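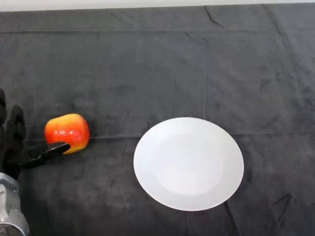

The thumb at the apple, plate still empty.

On Wednesday I recorded examples for the learning system again. The task has a short name in my list, "apple to plate", and I want 20 good examples of it before I change anything.

I keep the dark grey cloth and the same white plate for all of them. What I vary is the place of the apple, by a few centimetres each time. My first set at Traritz had every start in the same spot, and the model learned the spot very well and the apple not so much.
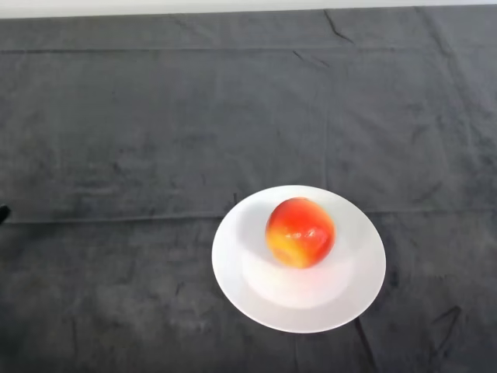

Baptiste Cordier wrote to me that I should keep the failed tries too, in a separate folder, and label them on the same day while I still remember what went wrong. I think he is right - I deleted 14 of them last month and now I am sorry.

So there are two folders now. I also write down the grip for each example. 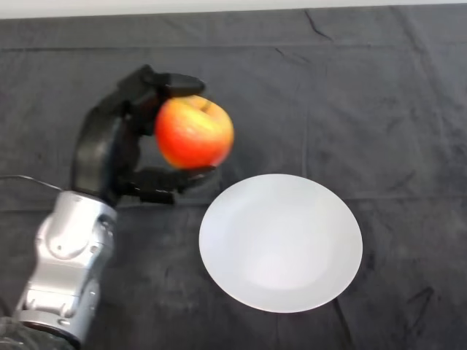

Apple in the hand, plate to the right.

The slow part is the labelling. I mark four moments in every recording: reach, grasp, carry, release. The release is the hardest to mark, and I often go back and move it.

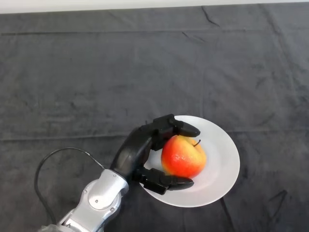
Fingers around the apple, over the plate.

Next I will try a different cloth colour.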